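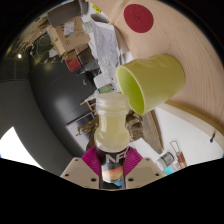
テーブルかたずけ、やります。オイル塗り直すのが目的。なので上のものを全部どかすところから。なのにもう飲み物出てる。黒いラベルの、果物の絵がついてるやつ。中身は薄い黄色でにごってる。キャップどこいった。黄緑のコップも出しっぱなし。左側のごちゃごちゃは最後にやる、見ないことにする。

スレッドにします。途中で飽きないように自分を見張る用。2019年11月23日、祝日、外は雨。乾燥には向かない日なのは知ってる。でも今日しかない

テーブルの話。Brevportの古道具屋で買った、明るい色の木のやつ。縁がちょっと厚い。買ったとき店の人に「半年に一度は塗ってあげて」と言われて、はいって元気に返事して、そこから何もしてない

前に塗ったのいつだっけ。1月だ。寒くて窓あけられなくて頭痛くなったやつ。あれは店に言われて塗ったんじゃなくて、鍋の輪じみを消したくて塗った。消えなかった

道具
・Cevdenのオイル(つや消し)
・紙やすり、細かいのと中くらいの
・ぼろ布
・ゴム手袋
・マスキングテープ
・新聞紙
新聞とってないので隣の駅のフリーペーパーで代用

オイルの缶、開くかな。前に閉めたときふちを拭かなかった気がする。未来の自分への嫌がらせ

まず上のものをどかす。置き場所がない。ここでもう詰まる。テーブルの上がいっぱいなのは、テーブルの上以外がいっぱいだからなんだよな

Nulmontの折りたたみコンテナ出してきた。引っ越しのとき買って、畳んだまま冷蔵庫の横に挟まってたの。ここに全部つっこむ方式にする。分類はあと

分類はあと、って言いながら分類はじめてる。やめろ。つっこめ

ペットボトル、飲みかけは飲む。飲み終わったら洗う。ラベルはがす。ここまでやって初めて「片づけた」になるのが面倒なんだよ。置いた瞬間は一瞬なのに

キャップだけ別に集めてる。キャップ入れの瓶がある。瓶のふたがない。なんなの

飲みかけのほうはキャップが見つからないままなので、粉かかる前に飲みきること。自分メモ。紙やすりかける横に口のあいた飲み物を置くな

飲んだ。甘い。作業の前に飲む甘さじゃなかった。歯みがきたい

コップは流しへ。このコップ、軽くて割れなくて色が好きで、ずっとこればっかり使ってる。ちゃんとしたガラスのもあるのに。食器棚の手前にいるやつが勝つ

流しに置いたら流しもいっぱい。先に洗い物か……。テーブルにオイル塗りたいだけなのに皿洗ってる

皿洗った。ついでに水切りかごの下の受け皿もぬめってたので洗った。ついでが多い。ついでにコンロ、は見なかったことにする。偉い

テーブルに戻る。赤黒い丸いやつ、これコースターのかわりに使ってるけど、もともと何かのふただった気もする。ぺたっと平たくて、真ん中のちょい横にくるっとした模様。捨てられない。コンテナ行き

こういう「何かわからないけどちょうどいい」やつ、家に多い。正体わかってるものより長生きする

左側のごちゃごちゃに着手。最後って言ったけど最後がきた。早い

出てきたもの
・輪ゴムの玉
・期限の切れたクーポン
・乾電池(使用前か使用後か不明)
・単語帳の片割れみたいな紙の束
・Trindadeのレシート
電池がいちばん困る。不明の電池

Trindadeのレシート、コーヒー豆とクッキー。コーヒー豆は飲んだ。クッキーを食べた記憶がない。家のどこかにあるのか、食べて忘れたのか。こわい

電池、テスターないので時計に入れてみた。動いた。よって使用前、ということにする。時計に入ってたほうの電池と混ざった。あああ

混ざった電池はもう全部「不明」と書いた袋に入れた。未来の自分へ。ごめん

クーポンは捨てる。期限切れてるのに一瞬迷った自分がいやだ。餃子の無料券だったから

コンテナいっぱい。上に軽いもの乗せて、床へ。床に置いたら椅子が引けなくなった。椅子を廊下へ。廊下が通れない。トイレ行けるか? 横歩きで行ける

テーブルの上、何もなくなった。広い。こんなに広かったのか。毎回言うこれ

で、何もなくなると汚れが見える。鍋の輪じみ、マグの輪じみ、何かのインク。あと米つぶが乾いて同化してるの。爪でとれた。気持ちいい

水拭き。かたくしぼった布で。木目にそって。前は適当にぐるぐる拭いて毛羽立たせたので今回はちゃんとそって拭く。学んでる

布、一回で灰色。二回目も灰色。毎日拭いてるんだけどな……ものが置いてないところだけを

乾き待ち。15分。お茶いれる。テーブルがないので立って飲む。コップは洗ったばかりの黄緑。ほら手前にあるから

立ち飲みしながら流しの上の棚を見てしまった。見ると気になる。だめ。今日はテーブルだけ。テーブルだけの日

雨つよくなってきた。換気扇まわして窓すこしだけ開ける。カーテンぬれそうなので洗濯ばさみで留めた。洗濯ばさみはテーブルの上から出てきたやつ。なんでも出るなこのテーブル

乾いた。やすり。中くらいのからいきます。マスクした。眼鏡くもる

輪じみのとこだけ力を入れるとそこだけへこむ、と前に教わったのに力が入る。手が勝手に。全体を、同じ力で、全体を

コード式の電動やすり借りようかなと思ったこともあるけど、集合住宅で祝日の昼にあの音はちょっと無理。手でやる。腕がもうだるい

鍋の輪じみ、薄くなった! うれしい。消えてはない。でも知らない人が見たら木目って言い張れる

インクのしみは取れない。これはあきらめる。ここに何か置けばいい。あの赤黒い丸いやつを置けばいい。役目ができた

細かいほうに持ちかえ。音が変わる。しゃーっていう。これは好き。ずっとやってられる、と思ったけど腕が嫌だと言ってる

粉すごい。粉、どこまでいくんだ。コンテナに布かけておけばよかった。いまかけた。遅い

縁のとこは角を丸めすぎないように、なでるだけ。ここの厚みが好きで買ったんだった。思い出した。触ると角がとれてて、前の持ち主もここに手を置いてたのかなと思ってる。勝手に

粉を拭く。乾いた布で一回、しぼった布で一回。また乾き待ち。待ってばっかり

待ちのあいだにボトルのラベルはがした。ミシン目どおりに切れたためしがない。斜めにいった。本体つぶして袋へ。ラベルはプラのほう。キャップは依然として行方不明

資源の日のためのペットボトル袋、数えたら16本あった。いや今のも入れて。数えなきゃよかった。出し忘れが続いてる証拠

出し忘れるのは朝が早いから。8時じゃ無理。前の晩に玄関まで持っていくところまではできるんだけど、玄関で袋をまたいで出かけてる

乾いた。いよいよオイル。缶、あかない。ほらあ

マイナスドライバーでふちをちょっとずつ起こした。あいた。表面に膜はってる。膜よけて下をすくう。セーフ、たぶんセーフ

引き出しの裏で小さい缶をもうひとつ見つけた。同じCevdenの、色つきのほう。混ぜたら……混ぜない。絶対混ぜない

マスキングテープ貼ってなかった。脚とのさかいめに貼る。下にフリーペーパー敷く。敷きながら読むな。駅前のパン屋の特集だった。読んだ

塗ります。手袋して、布にちょっととって、うすーく。木の色がぐっと濃くなる。これこれ。ここがいちばん楽しい。写真とりたいけど手がべたべた

においも好き。木と油と、すこし柑橘っぽいような。窓あけてます、はい

うすーく、って言いながら途中で多く出た。てかてかの池ができてる。あわてて隣にのばす。のばせばいい。のばしたら均一になったっぽい

塗ったところと塗ってないところの境目を見ると、どれだけ乾いてたのかわかる。かさかさの手の甲みたいだった。悪かった

裏も塗るべき、と書いてあるのを今読んだ。片面だけだと反ることがあるらしい。えー。裏……もぐる?

もぐった。裏に古いシールの跡。値札かな、字は読めない。あと裏のほうがきれい。だれも輪じみをつけないから当たり前か

裏は気持ちだけ塗った。髪にちょっとついた

15分置いて余分を拭きとり。この拭きとりをさぼるとべたべたが残る。前回がそれ。1月から春まで紙がくっつくテーブルだった

拭きとってる。力がいる。布が足りない。Tシャツを1枚、布に格下げした。首のびてたし、お別れ

使い終わった布、丸めてごみ箱に入れるの厳禁。オイルしみた布は自然に熱もって火が出ることあるので、水にひたして袋へ。ここだけは毎回まじめにやる。皆さんもやってください

バケツがない。鍋でひたすのは嫌。洗面器。風呂の洗面器が油くさくなった。あとで洗剤で洗う

一回目おわり! つやつやじゃなくて、しっとり。よい。腰いたい

二回目は3時間あけてから。缶に書いてあるのはもっと長い気がするけど字がオイルで消えてる。まあ雨だし長めにとる。夕方すぎかな

その間ごはん。テーブル使えない。椅子は廊下。床で食べる。うどん。床うどん、意外と落ちつく

床から見ると部屋が違って見える。テレビ台の下に何か光ってる。キャップだ! キャップいた!!

……違う色のだった。別の飲み物の。いつのだ

待ち時間にコンテナの分類。戻すものと戻さないもの。テーブルに戻していいのは、毎日さわるものだけ、と決めた。リモコン、ティッシュ、ペン。以上にしたい

「したい」です。ペンはペン立てごとか、1本か。ペン立てごとだとそこに爪切りとか栓抜きとか住みつく。1本だとなくなる。2本にした。間をとった

単語帳の片割れみたいな紙の束は、レシピのメモだった。自分の字。「しょうゆ→あとで→まつ」しか書いてない。なにを作ってたんだ

クッキー見つかった。コンテナの底じゃなくて、玄関のかばんの中。粉になってた。Trindadeさんごめん。ヨーグルトにかけて食べます

返信で「オイルじゃなくてニスにすれば楽」と。わかる、楽だと思う。でもニスははげたとき一気にいくのと、手ざわりが好きで木にしたので……と言いつつ来年ニスにしてたら笑ってください

「水とオイルの前に割り箸で試し塗りを」ってのもいただいた。先に知りたかった。次やる

もひとつ、コースターおすすめ聞かれたけど、うちのはあの正体不明の丸いやつなので売ってる場所がわかりません。コルクのが無難だと思う。吸うので

ちょっと寝てた。床で。背中に床の模様

触ってみた。べたつかない。二回目いく。今度はもっとうすく。布にしみこませて、しぼって、それで塗る。一回目もこうすればよかった

二回目は吸わない。すぐ表面に残る。もう足りてるってことかな。全体なでて、すぐ拭きとる。速い

電気つけて斜めから見ると、一か所むらがある。真ん中の、池つくったとこ。やっぱり残った。今日はもう直さない。昼間の光で見て気になったらやる

マスキングテープはがした。端がちょっとやぶけて残った。爪で。爪のあいだがオイル

手、石けんだと落ちなくて、食用油でなじませてから洗うと落ちる。これ便利。台所のサラダ油でいい

ものは明日まで乗せない。と決めたら椅子も戻せないし、コンテナも床のまま。今夜はこの狭さで寝る。トイレは横歩き

今、手に持ってるコップを置く場所がない。黄緑の。ふつうにテーブルに置きかけた。あぶな。冷蔵庫の上に置いた

明日やること
・むらの確認
・椅子戻す
・コンテナの残り
・洗面器あらう
・ペットボトル出す日を調べる、調べてカレンダーに書く
・電池

あ、キャップあった。エプロンのポケット。最初から持ってた。おやすみなさい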